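Notes from my first internal audit course

October 16, 2023

I finished the two-day internal auditor class in Medina last week. The trainer was Arnout Van Dijk, who used to run quality at Orkilov. Most of day one was ISO 9001 clauses, which I already knew from work. Day two was better. We wrote up nonconformities from a practice audit and he marked them in red pen. I got 2 out of 10 right on the first try. My mistake was writing what I thought should change and leaving out the evidence.

The exam took 90 minutes, open book. I passed. My next step is sitting in on a supplier audit at our Sterkivton site in February, and if that goes well I'll sign up for the lead auditor course in 2024. I still need to ask my manager who pays for it.
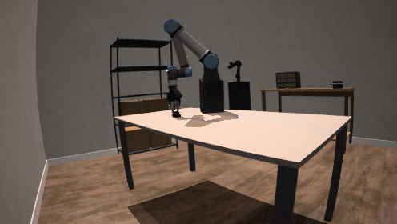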